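Week 3 handout: Light, shade and plain surfaces
Interior Drawing I, Lakville evening program
Instructor: Jenő Virág
Revised 5/18/21

Reading before class: the chapter on tone in the course packet, up to the section on curved forms. Bring two soft pencils, an eraser and a pad of smooth paper.

1. Local tone and seen tone

Every surface has a tone of its own, before any light is considered. A white wall is light and a slate floor is dark. We call this the local tone. The tone you put on the paper is the seen tone, and it depends on how much light the surface gets and the angle it comes from. A white wall facing away from a window can be darker than a gray wall facing it. Beginners tend to draw the local tone because they know the wall is white.

In the Fenthorpe room exercise in March, most of the class left the window wall too light. The wall with the window in it gets very little direct light from that window. Check it against the side walls next time.

2. Planes

A plane is a flat area that faces one way. When two planes meet at a corner, the change in tone usually tells the viewer more than a line would. Start by sorting the planes of a room or an object into light, middle and dark. Keep to 3 tones for the first pass and leave any texture until later.
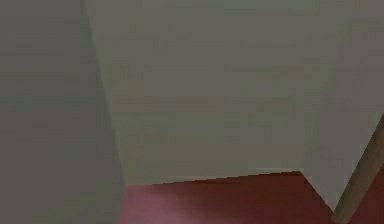
Edges come next. A hard edge is a sudden change from one tone to another. A soft edge is a gradual change, as on a column or a cushion. Flat planes that meet at a sharp corner give a hard edge, but the contrast along it can still vary. It is often strongest near the light source and weaker farther off.

Do not outline a hard edge after you have shaded both sides. The line will sit on top of the drawing and flatten it. If the corner does not read, darken the darker side a little – or lift some tone from the lighter side with the eraser.

3. Reflected light

Light bounces. A shaded wall above a pale floor picks up some light from below, so its lower part may be a bit lighter than the top. Colored surfaces also pass on some of their color. In pencil work we record only the change in tone. Keep reflected light darker than anything in the lit area.

4. Paper and materials

Use the Pretthorpe pad for finished work and any cheap paper for studies. The 50-sheet pad is enough for the term. The Szabó pencils in the supply cabinet are for class use only, so please return them.

Homework

Set a plain box near one lamp. Draw it from two positions, with the lamp left where it is. Shade the planes only, with no outlines, and write the time spent on the back of each sheet. On a separate page, write 200 words on which plane was hardest to judge and what you compared it with. Both drawings are due at the start of the next class.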